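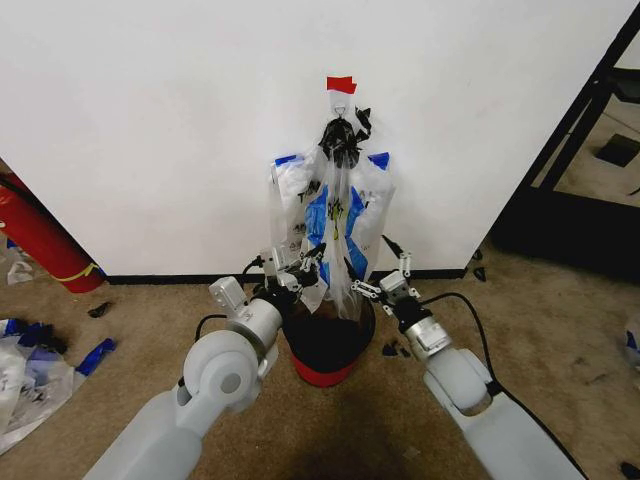
Trorwood Beauty, Product History Desk

Thread on Drositz, the drugstore lipstick line a lot of you asked for after the nail polish posts.

1/ Drositz was started by a chemist named Heather Mowat. She had been making lip color for a theater supply shop in Toresdale and wanted one that didn't dry out under stage lights.

2/ The first range had 11 shades. All were sold by number, no names. Shade 2 was the brick red, and it outsold everything else for years.
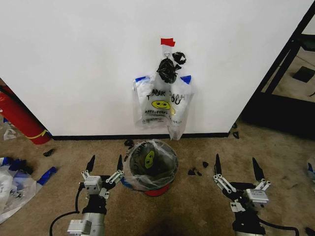

3/ Names came in when Peixoto bought the line. They kept the formula and changed the tube from black metal to cream plastic. Collectors want the metal ones. Check the base for a stamped D.

4/ Under Peixoto the range grew to 26 shades. Most of the new ones were frosts. The frosts used a different wax and they don't hold up well, so be careful buying them secondhand.

5/ Mowat stayed on as a consultant and left in May of the following year. She went back to theater makeup.
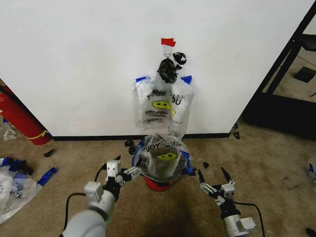

6/ The line is still sold, mostly online. Shade 2 is now called Old Brick. I have both versions and the new one is a little more orange and has less slip.

7/ Still looking for a clear photo of the original shade card. If your mother or aunt sold Drositz at a counter, please reply or send a message.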